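How do I get people to sort trash at a small get-together?

Nokik Kitchen
I host a potluck every December and everything ends up in one bag. I bought two bins, but do I need signs too?

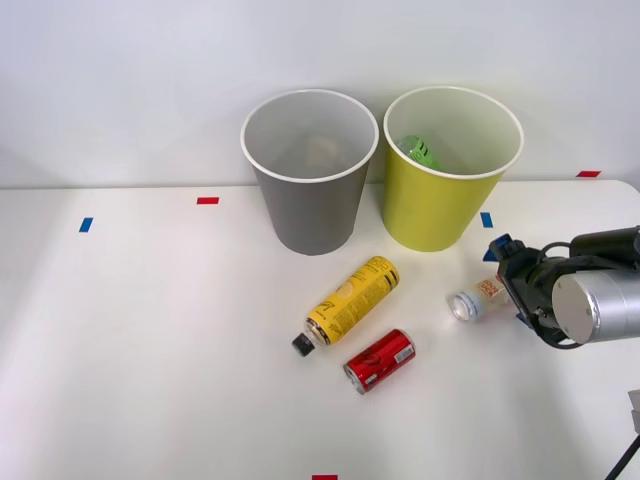
Gray and yellow-green, side by side

Last year we had 30 guests and I was picking through garbage at midnight – never again!

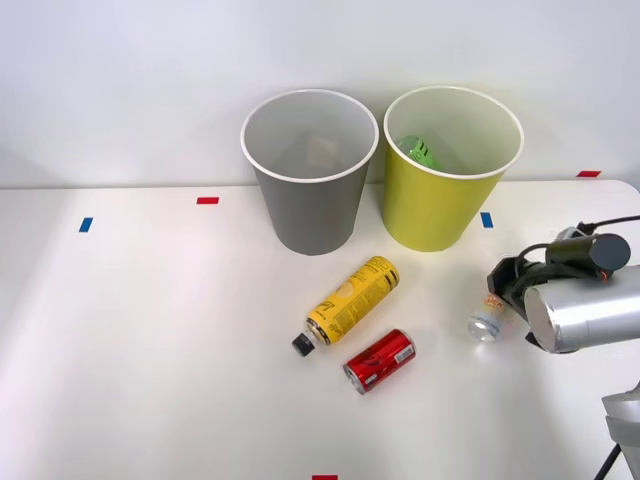

My town takes drink containers separately, and I'd love to give people a simple rule. Color seems easiest to me, so green would be for recycling and gray for everything else. Would guests get that?

shimada_fan
Color alone won't do it. Tape a word on each one, big letters.

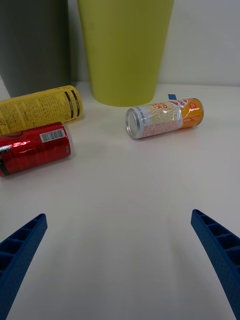 Rikuteck disagrees and says signs get ignored after the second drink, so just tell folks at the door. I do both (my parties run loud) and it works okay. Also, check if your town wants caps on or off.

Things that helped at my place

1. Put the bins by the drinks, not the exit.

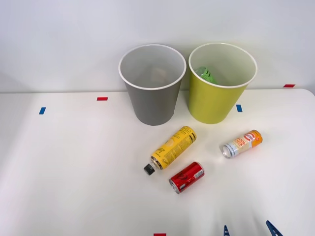
2. Empty them at halftime. A full bin means cans on the windowsill.

Grakico
just use one bag and sort it the next day lol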